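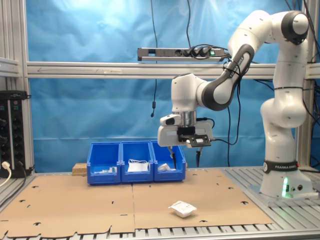 What do we do with gauze packets that turn up in the wrong supply bin?

Check the seal and the expiry, then move them to the bin that matches the REF number on the packet. If the seal is open or the date has passed, they go in the discard tub and get written off in Plutero.

Ticket 1137
Site: Testcombe, first aid store
Opened: 23 September 2024
Logged by: Finbarr Rafferty
Category: Consumables, stock mismatch
Priority: Low

Reported fault: Plutero shows 175 packets of small gauze swabs on hand. Shelf count is 140. Reorder did not trigger because the system figure is still above the minimum.

Step 1. Recounted the shelf with the bins emptied out one at a time. Same result, 140.

Step 2. Checked open kits at the Bukhari Street depot. No kit had been restocked without a matching issue entry. Ruled out.

Step 3. Compared packet labels with the stock record. The record has the description as "gauze swab 5 cm" and nothing in the supplier code field. Two sizes had been received against that one line.

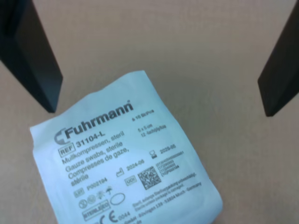 The code to enter is the one in bold beside the REF box. For the Fuhrmann 5 x 5 cm, 12-ply, that is 31104-L. Pack quantity is printed as 10 St/Pcs, so one packet holds ten swabs. The record had the unit of issue set to "each", and some staff were booking out swabs while others booked out packets.

Step 4. Changed unit of issue to "packet". Filled in the supplier code. Created a separate line for the larger size and moved its opening balance across.

Step 5. Added expiry to the record. Format on the label is year then month, so 2029-05 is entered as May 2029. Plutero rejects it if typed as printed.

Step 6. Adjusted on-hand to 140 and re-ran the reorder check. It triggered correctly.

Outstanding: the Seravmont delivery due in October will come in under the old description unless purchasing updates the template. Labels for the bin fronts need reprinting with the REF number in larger type. The colour code stays as is.

Status: Pending purchasing. Leave open until the delivery has been received and counted.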